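Grileck Gripper Kit – Your Questions

I'm Shabani Kashindye, I run the Garnmont shop, and I answer the emails. These are the ones I get most!

What comes in the box?
Two fingers, a pair of spare grip pads, the wrist camera, the mounting plate and a bag of screws. You need your own arm (the Torkgate is what most of my customers have, and it's what I use myself).

How much is it?
The full kit is $318. If you already own a camera that fits the plate, ask me for the version without one at $301. Not a huge saving, I know, but the camera is a cheap part.

Can it pick up a bottle that's lying down?
Yes, and I'd start there. Leave plenty of open table on both sides so the fingers can come down wide, and turn the wrist so they close across the body of the bottle.
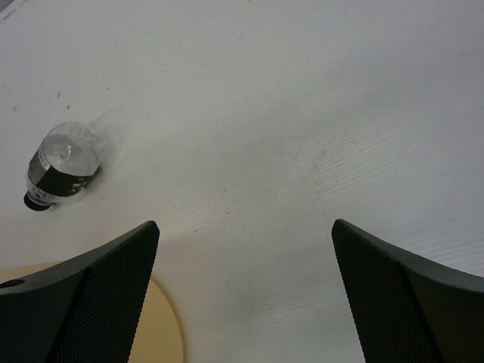
Go slow on your first few tries. I set the closing speed to the lowest step and work up – you'll get impatient, but it beats chasing things across the floor.

Do the pads wear out?
Eventually. They're textured all over for grip, and dust gets into that texture, so wipe them with a damp cloth now and then. A new pair is a five-minute swap and you only need the small hex key.

What about thin, squishy plastic?
This is the question I love, because cheap water bottles are harder than they look. Squeeze too much and the sides buckle, too little and it slides. Start with a light grip and line both fingers up before you close. 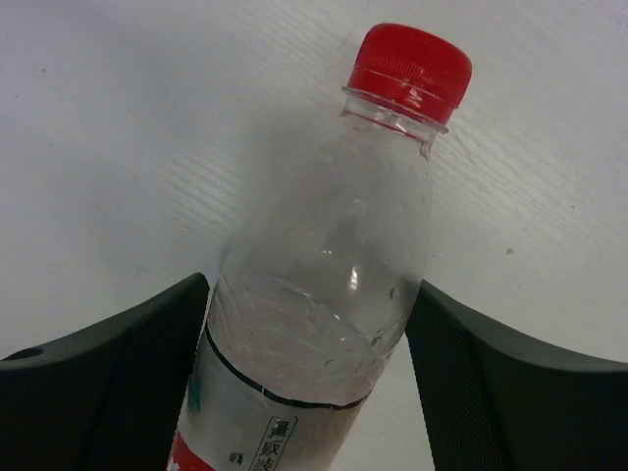

The force setting is in the same menu as the speed, and you can save up to 37 presets. I keep one for soft plastic and one for cans, and honest to goodness I rarely touch the others.

Will it fit my Nogueira arm?
The older ones, yes, with the adapter ring. For the newer wrist, write to me first and send a photo of the bolt pattern.

Can I return it?
Sure, as long as the pads haven't been glued or cut. Email me before you ship it and I'll send you a label.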